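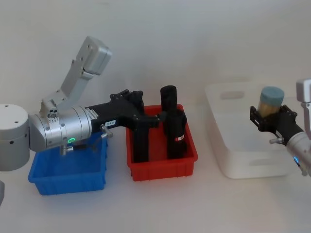 The Storstead automation laboratory held its open day in January and received 162 visitors from schools, local firms and the general public. The main demonstration concerned sorting with two arms, in which jars and black cylinders are handled among blue, red and white plastic bins on a single table. Sessions lasted 300 seconds each.
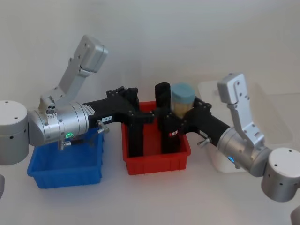 Shuk-fan Siu, head of the laboratory, welcomed guests and outlined the joint program with Promitz – now in its second year – on shared workspaces for small warehouses. Almost 700 trial runs have been recorded under the program to date.
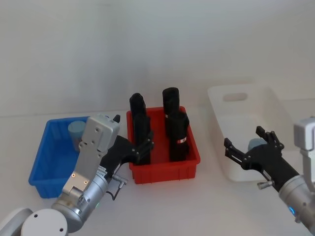
Questions from visitors dealt mainly with cost and safety. Written replies will be sent to all who left an address at the desk.

Recent items
Osagie lecture series: spring program
Drerkalard workshop reopens
Storstead welcomes 2 new partners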